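Maneo Studio Users Group
Minutes of the January meeting

Present: Xinyi Yin (chair), studio coordinator, props and storage, bookings, two members from the still life class, one from the product photography group.
Apologies: the kitchen representative.

The meeting opened at 6:30 pm in the back room.

1. Minutes of the last meeting

Accepted with one correction. The cost of the replacement shelf brackets was entered twice. Only one set was bought. The shelf has been put up and is in use.

2. Matters arising

The lock on the props cupboard sticks in the mornings. The coordinator has oiled it and will ask the landlord for a new barrel if it gets worse. The members asked that people stop leaving the cupboard open to get around the problem, as small items have gone missing from the lower shelf.

The offer of a second-hand drafting table from Trutum was discussed again. It would have to come up the stairs in one piece and bookings does not think it will make the turn at the landing. The coordinator will measure the landing before replying.

3. The green table

The still life class asked for a decision on how the green table is to be left between bookings. Some users strip it completely and others leave the cloth, the backdrop and whatever they were working with. The class has been spending the first part of its session putting things back.

Xinyi Yin said the cloths wear more from being pulled off and folded than from being left in place. The props member agreed, and added that the fold lines in the backdrop take a long time to steam out. The photography group would prefer a bare table but can work with the cloth on if it is reasonably flat.

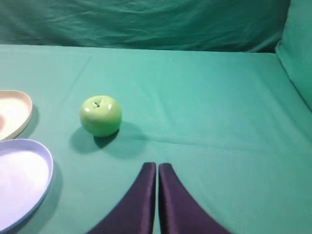
Page last changed: January, 4:48 pm (item 5 corrected)

It was agreed that the table covering and the hanging cloth stay where they are between bookings. Users are to smooth the covering by hand before they leave. A few light wrinkles are acceptable. The padded side panel on the right also stays up. Anyone who needs it out of the way should stand it against the wall and put it back afterwards.

There was a longer discussion about small props. The class likes to begin with very little on the table, a single green apple and the plates off to the left, and to add things as the session goes on. The photography group asked whether the plates could go back to the shelf each time. The class replied that they are the items it uses most and that they are in nobody's way at the side. It was left that plates may stay on the table if they are clean.

The photography group raised the difficulty of green fruit on green cloth. The apple has a strong shine on top and the shadow on the cloth comes out dark and wide, so beginners tend to lose the lower edge of the fruit. The class said this is the reason it sets the exercise. The group asked for a plain grey cloth as an alternative. The props member has one at home and will bring it in on loan.

Real fruit was brought up again. Two members would like it allowed for painting sessions. Others remembered the pears left over the summer break and the state of the cloth afterwards. Agreed: real fruit may be brought in but must leave with the person who brought it. Artificial fruit may be left in the props basket.

Action: coordinator to type up a short notice for the wall beside the table.
Action: props to bring the grey cloth.

4. Washing of cloths

The quote from Tetano for cleaning the large cloths is $48 for each load. The group felt this was fair for the backdrop but too much for the table covering, which fits a home machine. The covering is to be washed in cold water with no softener and dried flat. Members will take turns, starting with the still life class. The backdrop will be sent out once, before the open studio, and the cost reviewed after that.

It was noted that the spare covering is a slightly different shade of green. The photography group asked to be told when it is in use.

5. Bookings

The evening slot now runs from 7 pm to 9 pm, and users should be packed up by the end of it. Three bookings ran over last month and the next group had to wait in the hall. Bookings will send a reminder to everyone on the list.

The Tian drawing circle has asked for a regular afternoon. Approved for a trial of three sessions. They have been told about the table rules and have their own boards.

6. Lights

One of the clamp lamps has a loose neck and drops slowly during a session. Until it is repaired it should be used only on the low bracket. The photography group has offered to look at it. Spare bulbs are in the drawer under the sink and the person who takes the last one should write it on the list – this has not been happening.

7. Other business

The kettle needs descaling. The coordinator will do it.

A member asked whether the window blind could be left down to protect the cloths from fading. Agreed, blind to be down whenever the room is not in use.

The meeting closed at 7:48 pm. The next meeting will be in the same room, and items for the agenda should go to Xinyi Yin.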